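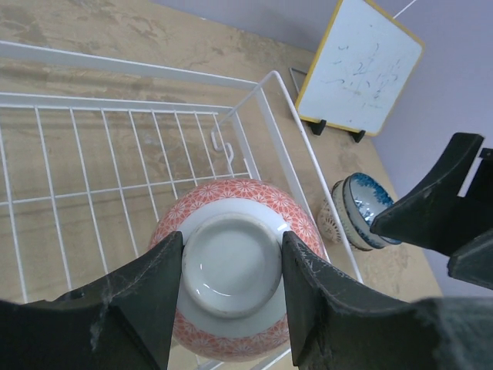
Lauritsen Support wrote: Thank you for getting in touch. Please could you confirm which programme you are using, whether the rinse aid light is on, and whether the problem affects plastic items only or crockery as well? A note of your water hardness would also be useful if you have it.

Ticket opened June 2019
Product: Kodlow dishwasher, freestanding
Status: open

Hello, me again. Answers first, then the moaning. I'm on the normal programme nearly every night, no lights showing, and it's everything: plates, mugs, bowls, the lot. Plastic comes out sopping but I gather plastic always does. Warmont water is 328 parts per million according to the letter we had from the water people, so it's properly hard round our way and the kettle looks like a cave.

The fault, in case it got lost from the first form: the machine finishes, beeps, and I open it to find everything clean but wet. Not dripping a bit, WET. I paid 489 pounds for it and I'm standing there with a tea towel like it's my nan's kitchen.

Things I've tried so far:

Cleaned the filter. Bit of rice in it, and a label off a jam jar. No change.

Ran it empty on the hottest wash with a Skavton cleaner bottle in the bottom basket. Smells lovely. No change.

Topped up the salt, then set the hardness to the top level (took me ages to find the page, the manual has it under Getting Started and I'd gone straight to Problems). The white bloom on the glasses has gone, so thank you for that at least! Drying is the same.

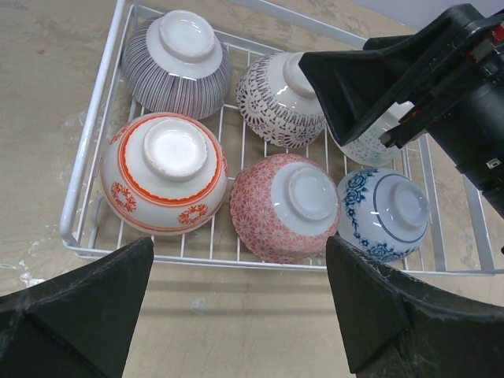
Rinse aid turned out to be a bigger part of it than I'd thought. The dial inside the door was on one, and I'd never touched it, so I put it up to four and ran a full load. Glasses came out nearly dry. Bowls are another matter, and I think it's the shape as much as the machine. Stand them upside down in a rack, as these are, and the foot rings all face the ceiling, so each one is a little dish waiting to be filled. I've started leaning mine over on a slant in the top basket and it's a definite improvement - still not dry, but I'm not getting a puddle down my sleeve when I lift them out.

Next test was the door. I left it shut for 30 minutes after the beep, then opened it a hand's width and went off to do the bins. Better again. Plates fully dry, mugs fine apart from the dimples underneath, lids hopeless. I did also try the extra dry button, which I'd assumed was on because it has a light next to it. The light means it's available. On is when it blinks. Who decided that?

So where I am now: it's a lot better than it was, but only if I fiddle with it, and my sister's older Kodlow dries everything with the door shut and no fuss at all. Is there a heater or a fan in there that might have packed up?
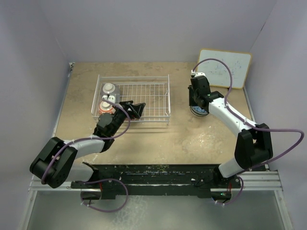 Lauritsen Support replied that there's no fan and no separate drying heater on my model. It heats the last rinse, and the heat left in the crockery does the rest, so a cool final rinse means wet dishes whatever I do with the dial. They asked me to run the service test (hold start and the extra dry button together, door closed) and tell them what code comes up.

Did the test tonight. It hummed, filled, sat there for an age and gave me F4, then the beep. I ran it twice in case I'd pressed something wrong and got F4 both times. It isn't in my manual, the list stops at F3.

I've got the receipt and the guarantee runs until September, so please could you book someone in? Any morning suits, and there's parking out the front.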